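The Dishes Are Still Yours

2026-06-02

Every December the ads come around again. A robot folds a towel, carries a tray, waters a plant, and a family smiles at it from the couch. I have worked in and near light assembly for most of my life, first at the Tundine plant in Stockdale and later writing about it, and I get asked a lot whether any of this is real yet. My answer is that some of it is, in small pieces, and that a home is the last place it will work well.

Take a shop floor first. At Tundine there was a station where an arm picked up the same bracket all day. It could do almost 2000 in a shift and it did not get bored. But the bracket always came down the same chute, facing the same way. When a batch arrived in a different tray, the line stopped and a person stood there with a bin until somebody rewrote the program.

A table at home has no chute. There is a vase on it, and a rack, and whatever came in the mail. A person reaches past the flowers without thinking about them. A machine has to be shown, and a lot of the showing is now done by people holding the machine's fingers in their own hands and doing the chore with them.

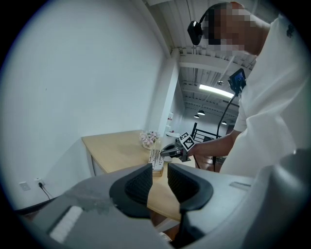 What the sellers leave out

Flarnance put out a sheet last year for its kitchen arm, the Foleo. It listed 81 tasks. I read the whole list, and many of them were the same task with a different object: pick up cup, pick up bowl, pick up lid. Wiping a counter was on there. Wiping a counter with things on it was not.

I don't call that cheating. Picking up a cup is hard, and ten years ago it was harder. But a buyer reads 81 and thinks of a whole evening's work getting done. I watched a Foleo clear a table set for two. It took 60 minutes, and one glass stayed where it was.

Small packages are a good test, if anyone wants one. The wrapping is slick and it bends, and the thing inside may slide when you lift it. Your hand sorts that out before you know there was a problem.

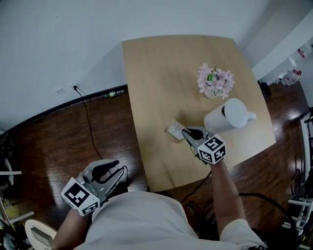
The other trouble is the price of a mistake. A dropped bracket at the plant went in the scrap bin. A dropped pitcher at home is water on the floor and someone in socks. So the machine is made slow, and once it is slow enough to be safe, most people would sooner do the job themselves.

I think shops will get there first – packing, sorting, loading racks – and some already have. If you run a small shop with one dull, steady job, go and look at what's for sale. If you want your table cleared after supper, I would keep the money for now and ask again in a few years.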